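3.2 Storage bins and the handling of returned goods

The second part of the study looked at how small repair shops store goods that customers send back. We visited six shops in Pivel and Skukent in September and asked the owners to fill in a short form for every item returned over the month. In all, 152 forms were usable. Forms with no date of receipt were left out, as were those for goods sold on before they had been checked.

Most shops kept returns in open bins near the counter. Two used shelves, and one of these, in Skukent, moved to bins during the second week after a shelf gave way. We kept its forms in the sample but marked them, as the change may have affected how long items waited. The median wait between receipt and first check was 20 days. It was longer for lamps and kettles than for hand tools, which the owners tended to look at the same day.

Labels were a common problem. Paper tags tied on with string came off when items were stacked, and staff then had to match goods to receipts from memory. The shop in Pivard Street wrote the receipt number on masking tape instead - a cheap change, and one that the other owners said they would try. Aranka Simon, who collected the forms, noted that the numbers were still easy to read at the end of the month.

The shape of the bin also matters. Deep bins with straight walls hold more, but small parts end up under larger ones and are found late. Walls that slope outwards make it easier to reach the bottom and to see what is there, at the cost of floor space (Figure 4).

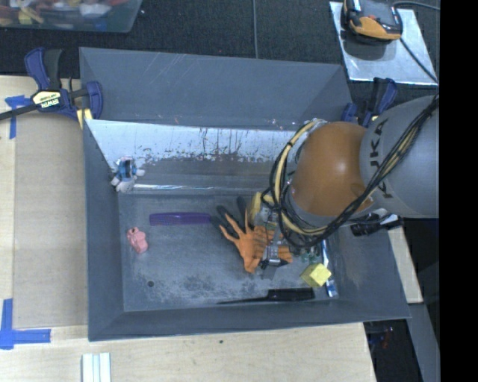
Figure 4. Large grey bin with flared walls, on pale wooden work surfaces.

Does a bigger bin shorten the wait before a returned item is checked? The forms suggest the reverse, as shops with the largest bins emptied them least often and had the longest waits.

We did not weigh the bins or record how full they were at each visit. The owners' own estimates differed too much to be used, and they are left out of the tables in Section 4.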